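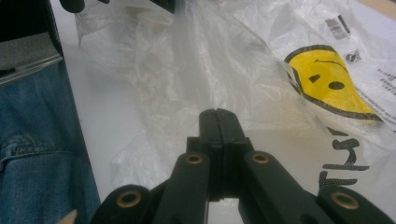
Rallstead open day, quick notes before I forget it all. Went in July, got there at opening, parking already a mess. They make plastic film – bread bags, bin liners, the thin stuff in the produce aisle.

Tour takes 20 minutes if you keep up. Film gets blown up into a huge bubble, three stories high, then squashed flat and rolled. Loud. Hot too, wear something light. Shayne Whitcombe led our group and knew her stuff, tho half of it got lost under the fans. One line does 600 bags a minute, she said.

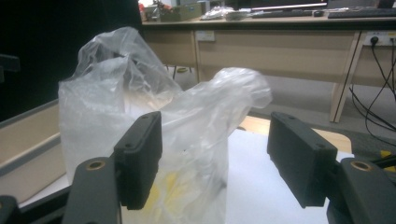
Sealing room was the better half for me. Air smells like a warm iron. Asked about recycled content, got a decent answer – trim goes straight back in, store returns are harder becuase of labels and receipts.

Cafe shut early. Free parking, no booking needed. Next one is in spring, go in the morning.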